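Home | Trips | Gear | Clubs | Ask | Log in

Ski club bus trip – how do you handle people who cancel late?

I took over planning the winter trip for our ski club this year. We have 30 seats on the bus to Zundthorpe in December, and the lodge wants full payment up front. Two people have already asked what happens if they drop out the week before. Nothing is written down from past years. What do other clubs do?

Beatriz Sampaio

We had the same problem. Our rule now is that the deposit is gone once you pay it, and the rest comes back only if someone takes your spot. The deposit is $192 per person. Put it on the sign-up form where people have to initial it. We also keep a waiting list of 6 names and call them in order. Last season we filled every seat that way except one, and that person got lift ticket money back but not the room.

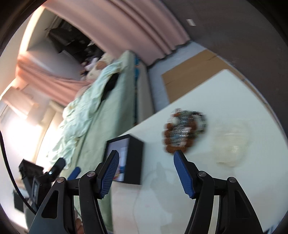 Two beaded bracelets on a white tabletop.

Ask the lodge if they allow name changes. Some will do it free up to the Wednesday before arrival, and some charge for it. Get the answer by email – the front desk may tell you something different when you show up.

Tae-yang Min

Just tell them no refunds. Travel insurance is their problem. We lost $1000 one year being nice about it.

Odukoya

Check your bus contract too. Ours bills for the whole bus even if it is half empty, so an empty seat costs the club the same as a full one.

Flovix

Contact us | Copyright Plitetti | Back to top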